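Inicio | Noticias | Robótica | Agenda | Contacto

Varkmont abre la enseñanza a distancia de robots

30 de agosto de 2022

Varkmont puso en marcha ayer su programa Pravano: operadores que enseñan tareas de cocina a un brazo simulado, por control remoto, desde casa. Mando en mano, sin programar nada.

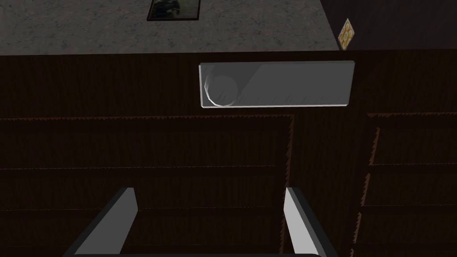 La primera tanda suma 264 demostraciones. Objetivo para noviembre — 200 más, con 25 operadores nuevos. Cada uno hace turnos de 4 horas y repite la tarea hasta que el recorido sale limpio.
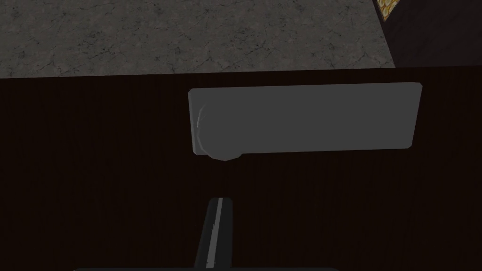

Un dedo de la pinza y la pieza gris sobre madera oscura, en el simulador.

Friesen, que pone el software de control, admite que el retardo sigue siendo el punto flaco. Con mala conexión el operador corrige tarde y la demostración se descarta. 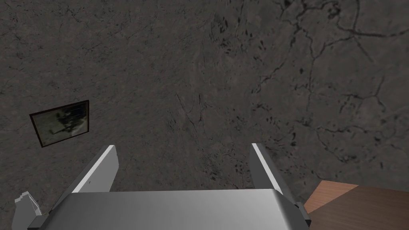
El otro frente son los fondos. Friesen quiere escenarios menos limpios, para que lo aprendido no dependa de una pared lisa; de ahí los muros veteados y con grietas, o un cuadrito colgado a un lado. Las texturas se cambiarán en otoño.

El acceso se pide en la web de Flitberg, que gestiona las altas. Plazas limitadas, no hace falta experiencia previa.

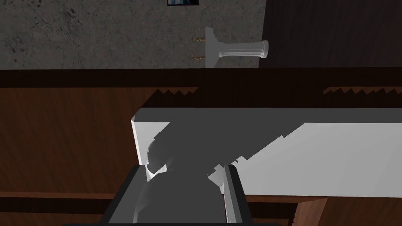
Sección de Robótica y Automatización

Los datos se publicaran más adelante — sin fecha todavía.

Comentarios (3)

mandoviejo: ¿Sirve un mando de consola normal?

lu_taller: Me apunté y sigo esperando el correo de alta.

pixel77: Lo del retardo es desesperante, ojalá lo arreglen.

Contacto | Aviso legal | © 2022 | Volver arriba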